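Foam, Fizz and Flat Beer: Our Project on Bubbles
Rosario Benedetti
Food Science project, final write-up
November 10, 2020

So my group picked foam. We had a list of topics to choose from and most of them were about bread (three other groups did bread!), and I wanted something I could talk to my uncle about at dinner. He used to work at the Fostden brewery and he has opinions about beer heads that go on for a very long time.

Our main question was pretty simple: why does the foam on a dark beer hang around so much longer than the foam on a soda? We also wanted to see how much the glass matters, which ended up being the part I liked best.
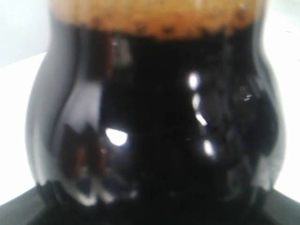
Figure 1. Dark drink with a tan foam layer on top.

Background first. Beer foam is gas bubbles held together by proteins that come from the malt. Bitter stuff from the hops sticks to those proteins and makes the bubble walls tougher. Soda doesn't have much of either one, so the bubbles pop nearly as fast as they get to the top. A lot of stouts are also served with nitrogen mixed in, and nitrogen doesn't dissolve well in liquid, so the bubbles stay small and the foam feels creamy. I had no idea about the nitrogen part before March, when we did our reading.

For the test we poured 100 mL of each drink into the same kind of glass, from the same height, and wrote down the foam height every 30 seconds until it was gone or we got bored. We used a Ferko cola, a pale ale and a stout from D'Amico (my uncle bought the beer and did the pouring, we just measured). Then we did it all over again with glasses that had a tiny wipe of cooking oil on the inside.

The cola was done before our second reading. The pale ale did okay, and the stout beat everything by a mile. With the oily glasses it was a disaster for all of them, the stout included, because fat gets into the bubble walls and breaks them. My uncle was very smug about this. He's been yelling at people about greasy glasses my whole life.

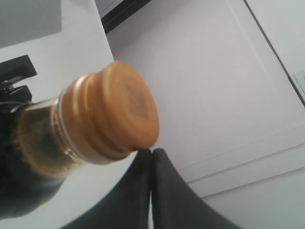
Does a drink go flat if you put the cap back on right away?
It still loses some fizz, just slowly. Gas leaves the liquid and fills the space above it until the pressure evens out, so a nearly full bottle stays bubbly longer than a nearly empty one.

Things that went wrong: our ruler markings were hard to read through the curve of the glass, and I don't totally trust our early numbers. The kitchen also got warmer through the afternoon, and warm drinks foam up more, so the last pours maybe had an unfair head start. We wrote our results in a Gretance notebook that got cola on it, and two of the pale ale readings are gone for good.

If I did this again I'd keep all the drinks in a cooler and film each pour next to a ruler. I'd also like to try root beer, which foams like crazy and would be a lot easier to get permission for.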